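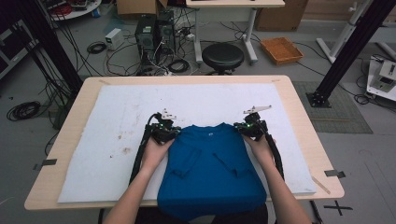

MEDIA RELEASE

19 June 2024

Stotside to return for a second series

Korletey Television has confirmed that its half-hour comedy Stotside will return for a second series of seven episodes, with the original cast and writing team in place. Filming will take place at the company's Flandlow studios, where the first series was made.

Stotside is set in a declining seaside ballroom whose staff are forced to share the building with a driving school. The first series followed ballroom manager Leonard Pask and driving instructor Beryl Tancred as they fought over the car park, the tea urn and the one telephone line. It ended with the ballroom roof closed by order of the council and the annual Veterans' Waltz moved to the driving school's garage.

The new series picks up the following morning. Zbigniew Urbańczyk returns as Leonard and Uliana Tymoshchuk as Beryl. Ivan Pavliuk, who appeared in two episodes of the first series as the bandleader Mr Crisp, joins the main cast.

The series is written by Matvii Ostapchuk and directed by Kyrylo Hordiienko. Both have worked on the program from its first script.

"We left these people in a garage with a brass band and no heating, and it would have been unkind to leave them there," Mr Ostapchuk said. "The new episodes are still about work, and about people who would never choose each other's company. Leonard has more to lose this time. Beryl knows it, and she has started writing things down."

As with the first series, interior scenes will be recorded in front of a studio audience, in story order, with one episode completed each week. Exterior scenes will be filmed ahead of the studio recordings and played in to the audience on the night.

Mr Hordiienko said the decision to keep a live audience had been made early.

"Comedy of this kind depends on timing, and the actors take their timing from the room," he said. "Zbigniew will hold a pause for as long as the audience lets him. We plan the camera script around that, and we leave space in the edit for it. It does mean the sets have to be built to face one way, and there are jokes we can't do as a result. We are content with that."

The ballroom set has been kept in storage since the end of the first series and will be put up again in Studio 2. The set includes the stage, the cloakroom counter and the sprung floor, which was laid for the dance scenes and will be used more often in the new episodes. The driving school office will be enlarged, and a new set has been designed for the upstairs committee room, which was mentioned by several characters in the first series but never shown. 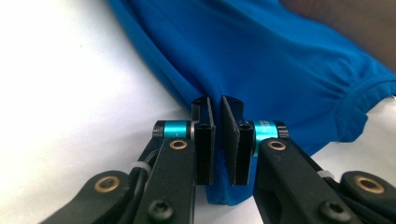 Bright blue fabric in a narrow fold on a white surface.

Ms Tymoshchuk said she was pleased to be returning to the role.

"Beryl is a gift to play because she is nearly always right, and she takes no joy in it," she said. "I had a great many letters from driving instructors after the first series. Most were kind. A few had concerns about her use of the handbrake, and I have passed those on to Matvii."

Guest characters in the second series include Leonard's former dance partner, a council building inspector and a learner driver on her ninth test. Casting for these parts is under way and will be announced separately. The theme tune, a foxtrot written for the first series, has been recorded again with a larger band and will be heard in full for the first time over the closing titles of the final episode.

Audience tickets

Tickets to studio recordings are free and will be issued by ballot. The studio holds 332 people. For each recording, 100 seats will be set aside for residents of Flandlow and for members of local dance clubs. The remaining seats are open to all applicants aged 16 and over.

Applicants may enter the ballot once for each episode and may request up to two seats. Names are drawn separately for every recording, so a person who misses out on one episode remains eligible for the others. Doors close 30 minutes before recording begins, and latecomers cannot be admitted. Patrons who use a wheelchair or need a seat near an exit should note this on the form when they apply.

First series repeat

The first series of Stotside will be shown again in the weeks before the new episodes, beginning with the pilot, "The Last Quickstep". The pilot will be shown in its original version, including the cloakroom scene that was shortened when it first went to air in May last year. Captions and audio description will be available on all episodes of both series.

Broadcast dates for the second series will be released once filming is complete.

Media enquiries

Interviews with the writer, director and main cast can be arranged through the Korletey Television publicity office. Requests for set visits should be made in writing and should list the names of all those attending.

ENDS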